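Keep the Junk Drawer

Every April the same advice comes around, and this year, with most of us shut in at home, it has come around louder. Empty the drawers. Sort the contents. Give each thing its own place. I have followed that advice more than once, and I have come to think it is mostly wrong.

My objection is to the idea that a household should be able to account for every small object in it. A shop needs to do that. A family doesn't.
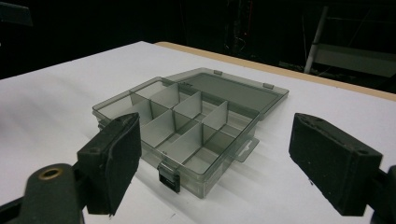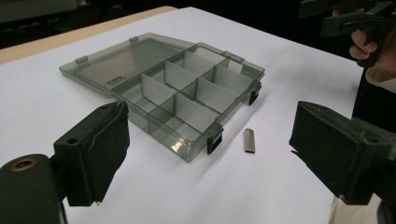
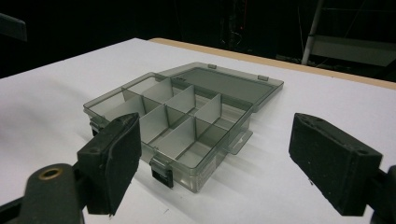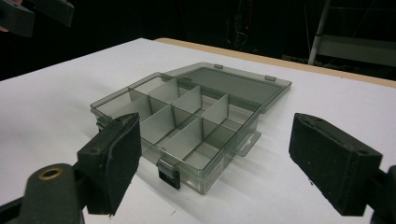 Smoky-gray plastic, with a lid and dividers.

The case for sorting is that it saves time. You know where the fuses are, so you go and get a fuse. But look at the time spent on the other side. In December I gave up a whole weekend to the kitchen drawer, the hall cabinet and two shoeboxes from the closet. I wrote labels. I threw out keys that fit no lock I own. Since then I have needed something from that collection maybe once a week, and before the big sort I would have found it in under a minute by stirring the drawer with one hand. At that rate I will be well into next year before I break even.

Then there is the upkeep. A sorted drawer stays sorted only if every person in the house agrees to the system and remembers it. Mine lasted until the middle of January. My son put a bicycle valve in with the picture hooks because they were both brass. I couldn't tell him he was wrong. Any system for odds and ends depends on one person's idea of what goes with what, and that person ends up being asked where things are for the rest of their life.

My old neighbor in Hinthorpe, Ineke Verschueren, ran a repair counter for 29 years and had a wall of small bins behind her, 317 of them, every one marked. At home she kept a biscuit tin. Screws, string, stamps, a thermometer, all of it went in the tin. I asked her about it once and she said the bins were for customers. She could not see why she would want to go home and be at work.

People who sell order don't make that distinction. The Fernska catalog that came through my door this spring has 21 pages of things to put other things in, and the kitchens it shows have no rubber bands, no dead pens and no takeout menus. I would like to see where those families keep the spare button that comes with a new coat.

I'll grant the exceptions. Medicine should be sorted, and so should anything sharp. If you fish, or sew, or fix watches, you have a trade's worth of parts and you should store them the way the trade does. Papers with a deadline on them should not live under the batteries. None of that adds up to a duty to sort everything else.

There is also something to be said for running across what you weren't looking for. Last week I went into the drawer for tape and came out with a ferry ticket from Praltasley and the little screwdriver I had replaced twice. With a label on everything, I would have gone straight to the tape and shut the drawer again.

So if you are at home this month with time on your hands and a feeling that you ought to be putting it to use, call someone, or bake something, or sleep. The drawer can wait. If it sticks when you pull it, take out the biggest thing and try again.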